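Tape transfer notebook, Endport basement room
10th February
Tristhorpe reels, hum, and whether the Ostent does anything

Starting from where I left off. Reel 549 still has the buzz. It is the one with the two sisters talking about the cannery, and it is a good recording apart from the buzz, which sits right under the quieter sister and makes her sound like she is being interviewed next to a refrigerator. Lucrezia thinks she may well have been interviewed next to a refrigerator. That would be the simplest answer and would save me a week, but I don't believe it yet. The buzz carries on through the leader tape, where nothing was recorded at all. Whatever is on the leader is ours.

So there are two noises here, or could be. One baked into the tape in somebody's kitchen, one added by us on the way in. I want them pulled apart before anyone signs off on "hum removed."

What the Ostent people claim: plug the deck and the preamp into their power conditioner and the noise floor drops "audibly." No figure given. No condition given either. Audibly to whom, on what, at what volume? Emmett borrowed the unit and is already fond of it. It is heavy and has a nice blue light and I think that's half of it. He played me a before and an after yesterday and the after did sound better. The after was also quieter, speech and all. When I matched the levels I couldn't pick one from the other and neither could he. He says he could. We did it blind with Lucrezia switching and he did no better than a coin. In fairness I did no better either, and I was sure I'd caught one of them.

Setup for today

Deck, preamp, converter, capture machine. Same cables as last week, labels now on both ends (masking tape, marker). Test tape in place of a Tristhorpe reel, no sense wearing those out. 1000 Hz section for setting level, then the 400 Hz section as a check that I hadn't fooled myself on the first, then a good long stretch of blank. All the noise readings are from the blank.

Rules I wrote down before starting, so I can't wriggle:
Level gets set once and the knob gets taped.
Every change is made alone and then undone, and the undone state gets measured again.
If the undone state doesn't match the first baseline, the result is thrown out, even if I like it.
Room lights on throughout. They're on when we work, so they're on when we test.

The third rule cost me most of the morning. First baseline and second baseline did not agree and I hadn't changed a thing I knew of. Turned out the dehumidifier cycles. Of course it does, it's a dehumidifier. It is on the same strip as the work lamp, and the strip is on the same circuit as the deck, and when the compressor kicks in there's a thump and then a faint rasp that goes on until it quits. That explains why Emmett's comparisons come out different every time he runs them. Dehumidifier is off for the rest of today. Must remember to turn it back on before I leave, there are reels out on the shelf.

Baseline after that was steady. Three readings in a row, close enough that I'd call them the same.

Ostent in, deck only: no change.
Ostent in, deck and preamp: no change.
Ostent in, everything including the capture machine: drop in the buzz. Small but there, and it held when I repeated it.
Ostent out, everything moved to one ordinary power strip: the same drop.

That last line is the one to show Emmett. The conditioner did nothing a hardware store strip didn't do. What helped was having the whole chain on one outlet. It's a ground loop, the dullest possible explanation, and we should have checked it in November when we moved the desk and the computer ended up fed from the other wall.

I'm trying not to be too pleased about it. The drop is only part of the buzz. There is a second thing left over, thinner, higher, with a sort of fizz to it that shifts when files are being written. It does that with the tape stopped. It does that with the preamp input shorted. So it comes in after the preamp, and that leaves the converter, the cable, or the computer.

Lucrezia's suggestion was that the case wasn't bonded properly, meaning a loose cover or a slot plate not seated. I didn't think much of it but it was cheap to check.
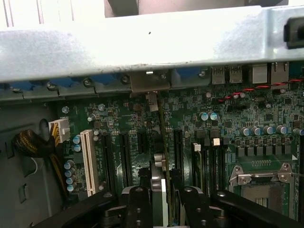
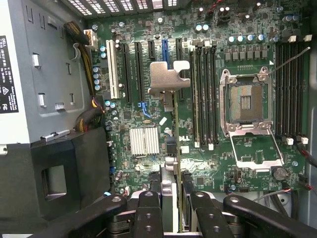
Inside of the computer case, both.

Reseated the cover and tried again. No change in the fizz. Moved the converter from one USB port to another: no change. Moved it onto a hub with its own supply: the fizz dropped by a lot, came back when I went direct, dropped again on the hub. Did that four times, with Lucrezia doing the last two without telling me which was which. I got both right. That's the first result all week I'd bet lunch on.

Still don't know why the hub helps. The tempting story is dirty power on the USB line. It could as easily be that the cable to the hub runs along the back of the desk and the direct one runs past the lamp. I have not separated those. To do: same cable route, hub in and hub out. Until that's done nobody writes "USB power noise" in the procedure, please. Emmett had it in the shared draft before I'd put the headphones down.

The plug-in

Noiphan. I know everyone likes it. I ran the leader from 549 through it on the default setting and it came back silent, and people will say great. Then I ran the sisters through it on the same setting. The buzz goes, and so does the end of nearly every word the quieter one says. Her s's go soft. There's a place where she breathes in before she names her brother, and in the cleaned version the breath is gone and she just starts talking. You could argue that no one will miss a breath. I'd miss it. These are oral histories and I'm not sure it is our business to tidy up what a person did with her mouth.

Gentler setting: better, buzz comes down some, words mostly intact. There's a watery sound in the gaps that I dislike more than I dislike the buzz. Lucrezia didn't hear it until I pointed to it and now she can't stop hearing it, sorry.

What bothers me more is how the tool gets judged. Their demo files are all speech with a clean steady hum dropped on top afterward, so you can tell how much of the hum it took away and it looks terrific. Our hum isn't like that. It wanders with the speed of whatever machine the tape was first made on. A tool that does well on the first kind has told me nothing about the second. I'd like to see it fail on something before I trust it on anything.

Position for now: master files get no processing. If the reading room wants an easier listen, make a separate copy, mark it as processed, and say with what and on what setting. Storage is not the problem people make it out to be.

Is the refrigerator real?

Came back to this late in the afternoon with the loop gone and the hub in. Played 549 again from the top. The leader is now clean, or as clean as the blank on the test tape. The buzz under the sisters is still there, lower than before, and it starts exactly where the recording starts. Around the middle of side one it stops dead for a while and then comes back with a small shudder.

So fine, Lucrezia was right, or at any rate half right. Something in that room had a motor and a thermostat. I'd put it at likely and no stronger. She wants to put "refrigerator" in the catalog note and I'd rather "intermittent mechanical hum, original to recording." We settled on mine with a question mark and hers in brackets.

What this does mean is that some of the earlier transfers have our noise on them. The seven reels done after the desk was moved were all captured with the computer on the other wall. I pulled the leader from the first of them and the loop is there, plain as anything. I haven't checked the others and I'm not going to assume. Check every one, redo whichever have it. Emmett is not happy about redoing finished work. I'm not either, but "finished" was generous.

Open items

Hub versus cable route, as above.
Whether the dehumidifier can go on the hall outlet without somebody tripping over the cord.
Ostent goes back. Emmett would like to keep it as a surge protector, and that is a lot of money for a surge protector.
Ask the Noiphan people for one demo made from a real reel. I don't expect an answer.
The pinch roller squeaks in rewind. Probably nothing. Wrote that last month too.
Test tape is getting tired at the 400 Hz section, slight flutter I don't remember from before. Could be the deck. Try it on the spare deck before ordering another.

Dehumidifier back on, reels boxed.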